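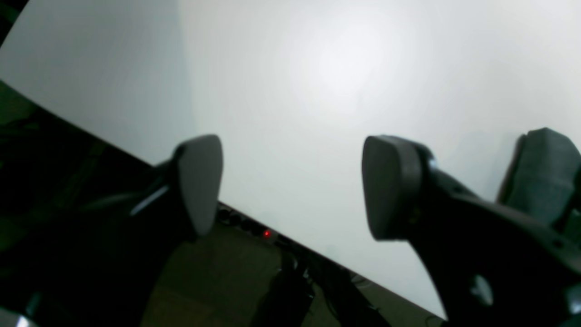 Progress report to Fondusance, second period

Project: Learning to grasp thin, plain objects from wrist camera views
Site: Marnville lab
Prepared by: Tayla Mahuika, with Josefina Ibarra and Bronwyn Pryor
For: Sandrine Carré, program office

1. Where we stand

The first report ended with the grasp policy working well on blocks and bottles and poorly on anything flat and white. This period went almost entirely to that second group. We collected 211 new demonstrations by hand guiding, of which 155 passed review and went into training. The rest were dropped, mostly for late gripper closing or for a start pose outside the range we had agreed on.

Data collection is now finished. Training of the final model is under way on the Cheon workstation, and we expect to close out the evaluation in December.

2. The problem with white surfaces

The policy gets its picture of the world from a small camera at the wrist. When a smooth white surface takes up most of the view, there is very little for the network to hold on to. Glare makes it worse, and a bright spot can move across the surface as the arm moves, so the network sometimes treats it as a feature of the object. What is left is the boundary of the surface, the two finger pads, and whatever part of the room shows past the edge.

Our early model leaned too much on the room. Bronwyn tested this by shifting the floor equipment between trials and leaving the target where it was. The early model missed noticeably more often after the shift. We take that as a fair sign that it had learned the background and was using it as a landmark.

3. Method change

We made two changes. The first is a small added output, called Gumell in our code, that predicts where the nearest object edge sits between the finger pads. It is trained together with the grasp policy and costs very little extra time. The labels come from the demonstrations themselves, working backward from the moment the fingers close.

The second change is in the order of the approach. The gripper now opens fully and stays open until Gumell reports an edge between the pads for several camera updates in a row. Before, the policy could start closing at any point, and it often closed early on a bright area that had no edge in it at all.

The hard moment is the last part of the approach, when the pads are on either side of a thin upright piece. The view blurs if the arm is still moving, and an overexposed sheet can lose its upper part against a light background. We now slow the arm for that stretch.

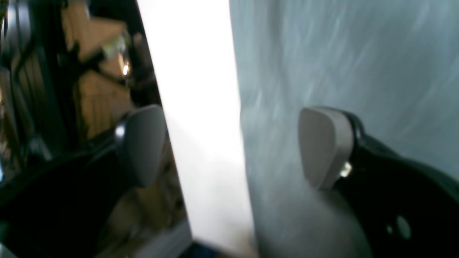 Why not add a second camera to see the object from the side?
A fixed side camera would help in our lab, but the method is meant for arms that get moved from one work area to another, and each move would mean a new calibration. We also want a result that can be compared with our first period, when the wrist camera was the only one used.

4. Results so far

Josefina ran a short check of the interim model on flat white targets stood upright. It completed 20 grasps out of 21 trials under normal room light. The one miss was a closing that started too soon, with the pad touching the near face and pushing the piece over. This is a small test with one person setting up the targets, and we would not quote it outside this report.

Under strong light from one side the interim model still hesitates. It tends to hold in the open position and wait, sometimes until the trial times out. That is safer than a bad grasp, but it counts as a failure in our scoring and will be reported as one.

5. Changes to the plan

Soft materials such as cloth were listed for this period and have not been started. We propose to move them to the next one. Capucine Marchal has agreed to take over the review of demonstrations, which frees Bronwyn for the lighting tests. The budget does not change.

6. Next steps

- Finish training the final model with exposure variation added to the images
- Repeat the moved-background test with the final model
- Run the side light trials with two people setting up targets in turn
- Send the trial logs and the scoring sheet to Fondusance with the next report

We would like a decision from the program office on moving the soft materials work before the evaluation starts.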